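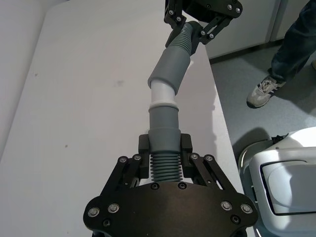 Gray and white pipe assembly on a white tabletop. 

FOR IMMEDIATE RELEASE

Hordiienko Plumbing Supply Will Not Repeat "Never Leaks" Claims on Under-Sink Drain Kits

CLIKCOMBE, 23rd February. Hordiienko Plumbing Supply will stop printing makers' leak-free promises on its shelf tags and web listings for under-sink drain kits, starting in April. The store will keep selling most of the kits. It just won't vouch for words it has no way to check.

The change came after the store asked the makers of 19 drain kits a simple question: what did you do to find out that this never leaks? Four sent back something that could be called a test report. The others sent brochures, a link to the same brochure, or no reply at all. One maker explained that "never" referred to normal conditions and then declined to say what those were.

A drain under a kitchen sink does not have an easy life. It gets hot pasta water followed by cold tap water. It gets knocked by the trash can and leaned on by a stack of cleaning bottles. A slip joint that sits nicely on a display board may do fine under all that, or it may not. The store would like to see some proof before telling a customer to throw away the bucket.

The warranties were not much more comforting. Several kits carry a 20-year warranty in large type on the front of the package. In the small type, most of these cover the price of the failed part, which for a washer is less than the stamp needed to mail the claim. Warped cabinet floors, ruined flooring and the plumber's bill are left out. A few ask for the original receipt, on the kind of paper that fades in a kitchen drawer long before the warranty runs out.

"Fits all sinks" will also come off the tags. The store's returns desk has a shelf full of reasons to doubt it.

The new policy applies to the store's own line too. Skistine drain kits have been sold with the words "the last one you'll ever buy." That line was written in this building, and there was no testing behind it. New Skistine packages will list the pipe size, the parts in the bag and what the warranty pays for. Existing stock will be sold with a sticker over the old wording.

Hordiienko does not claim that the kits it sells are bad, or that a plainer tag will keep anyone's cabinet dry. A cheap kit put together with care may well outlast an expensive one that was cross-threaded. Customers are still advised to run the water, feel each joint with a dry paper towel, and look again in 3 days.

Makers who want their claims back on the shelf can send test results, including how the test was run and how many samples failed. A report in which no sample ever failed will be read with extra interest.

About Hordiienko Plumbing Supply
Hordiienko Plumbing Supply sells pipe, fittings, faucets and repair parts to homeowners and the trade from its store in Clikcombe.

Media contact: Press desk, Hordiienko Plumbing Supply, Clikcombe. Copies of the questions sent to makers are available on request.

###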